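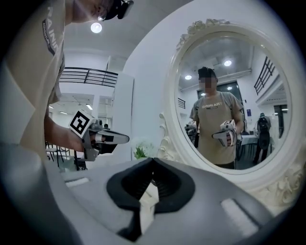 The oval mirror, right-hand side.

Vilcombe House Rentals: Questions We Get a Lot

What is Vilcombe House?

A large old house with 14 rooms you can rent by the day or the week. People use them for rehearsals, classes, photo shoots, family reunions and, once, a very long chess match. We don't ask many questions, but we do ask for a deposit.

How do I book?

Use the form on the Bookings page. You'll get a reply from Umesh Sengar, usually the same day. If you write after 8 p.m. you'll get one the next morning, and it will be friendlier.

How much is the deposit?

$70 per room. You get it back within two weeks, minus anything you broke, painted, or tried to fix yourself.

Can we see the room first?

Yes. Viewings are in the afternoon and take as long as you like, up to the point where you start moving furniture. Please book a time. The doorbell works only when it feels appreciated.

What's the difference between the Trosano and the Katiyar?

The Trosano is the big room on the ground floor. It has a good floor for dancing and the echo of a public swimming pool. The Katiyar is upstairs, half the size, and much better for anyone who plans to talk. Both cost the same, and we've stopped arguing about whether they should.

Is the Tadari room haunted?

It has old pipes. Guests who want a ghost can have one at no extra charge.

Can I move the mirrors?

No. They are heavier than you think, and so is the paperwork. If a mirror is in the way of your shoot, tell us when you book and we'll see about giving you another room.

Is there parking?

There are 2 spaces behind the house, and both are taken by people who arrived before you. The street is free after 6 p.m. Unload at the side door, then go and look for a spot like everyone else.

Can we bring food?

Bring anything you like except fondue. There's a shared kitchen with a fridge, a kettle and a drawer of forks from several different decades. Label your food. A label won't save it, but you'll have a stronger case.

How warm is it in winter?

Warm enough from April. Before that, the heating comes on at 7 a.m. and reaches the top floor by lunch. We have portable heaters and lend them out in the order people complain.

Can we play music?

Until 10 p.m., at a volume the neighbors can pretend not to hear. Drums go in the Trosano only.

What if I need to cancel?

Tell us 8 days ahead and you get everything back. After that we keep half. Moving your booking to another date is free the first time.

I left something behind. Do you have it?

Probably. Lost property lives in the hall cupboard until the end of March, when we clear it out. Email us with a description. "Black umbrella" is not a description.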